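Bin picking kit from Lundora: first impressions

The Lundora picking kit finally arrived in November, and we've been having a great time with it! It's a gripper assembly, a small control box and a license for the Festeo planning software, all in one crate. Setup took us 14 minutes by the clock on the wall – the manual allows 30 – and most of that went on routing cables.

What we like best is how little teaching it wants. You hand it a mixed bin and it starts planning grasps right away, with no part models to load. The starter license covers 200 item types, plenty for a shop our size. Shiny wrappers are the test we care about most, so foil went in with the toy-brick baseplate early on. 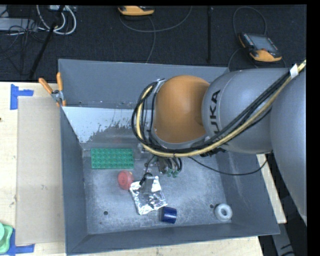
Akpalu wrote in from the Dralgate site to say the software is every bit as good there, but the spare fingertips take too long to ship and are best ordered with the kit. Loan requests for the kit are open until Wednesday.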